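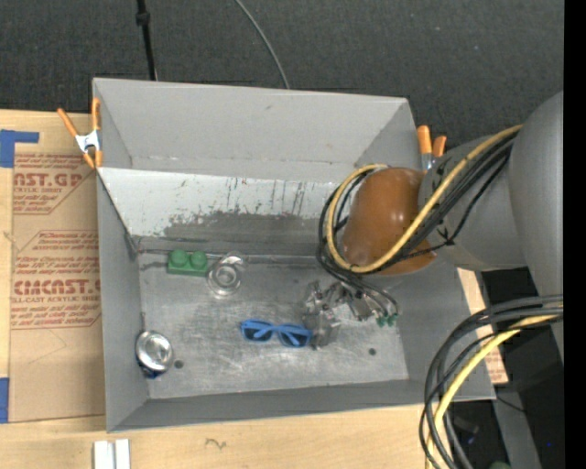

Von Dalal Daher | Aktualisiert am 5. Juli 2026 | Lesezeit: 9 Minuten

Kapitel 4: Kalender und Notizen auf das neue Tablet umziehen

Schön, dass Sie bis hierher gekommen sind! Das Tablet ist eingeschaltet, das WLAN steht, und jetzt kommt der Teil, vor dem sich die meisten ein wenig fürchten: die vielen Termine, Geburtstage und Einkaufszettel, die noch auf dem alten Gerät liegen. Mit Drolla geht das recht gemütlich. Kochen Sie sich ruhig einen Tee, denn bei größeren Beständen dauert die Übertragung schon mal 30 Minuten.

Was Sie brauchen
Beide Geräte im selben WLAN, Ihr Vastora-Konto samt Passwort und auf dem alten Gerät mindestens Android 9. Hängen Sie bitte beide Geräte ans Ladekabel.

Schritt für Schritt

1. Öffnen Sie auf dem alten Gerät Drolla und tippen Sie oben links auf das Menü. Wählen Sie dort "Umzug" und dann "Dieses Gerät ist das alte".

2. Machen Sie auf dem neuen Tablet dasselbe, diesmal aber mit "Dieses Gerät ist das neue". Nach kurzer Zeit erscheint auf beiden Bildschirmen derselbe Zahlencode. Vergleichen Sie ihn in aller Ruhe und bestätigen Sie ihn auf beiden Seiten.

3. Setzen Sie Häkchen bei allem, was mit soll: Kalender, Geburtstage, Notizen, Listen. Die Anhänge in den Notizen haben ein eigenes Häkchen, das man gern übersieht (mir ist das beim ersten Mal auch passiert).

4. Tippen Sie auf "Übertragen" und lassen Sie Drolla auf beiden Geräten geöffnet, bis "Fertig" erscheint.

5. Blättern Sie im neuen Kalender einmal bis in den Dezember vor und schauen Sie, ob auch die jährlichen Termine angekommen sind.

Hinweis: Geteilte Kalender werden nur als Verknüpfung übernommen. Wer den Kalender freigegeben hat, bekommt eine Nachricht und muss das neue Tablet einmal zulassen. Bis dahin bleiben die Einträge grau.

Achtung: Löschen Sie auf dem alten Gerät bitte noch nichts! Unter "Umzug rückgängig machen" können Sie den alten Stand zurückholen, aber nur, solange die Daten dort noch vorhanden sind.

Falls es hakt
Bei Fehler 103 finden sich die Geräte nicht. Meist steckt eines davon im Gastnetz; wechseln Sie ins Hauptnetz und beginnen Sie wieder bei Schritt 1. Fehler 143 heißt, dass der Speicher auf dem neuen Tablet nicht reicht. Nehmen Sie dann das Häkchen bei den Anhängen weg und holen Sie diese später nach. Doppelte Geburtstage lassen sich unter "Aufräumen" zusammenführen, den Tipp habe ich von Khalil Sleiman aus unserem Leserforum, vielen Dank dafür!

Weiter mit Kapitel 5: Erinnerungen und Töne einstellen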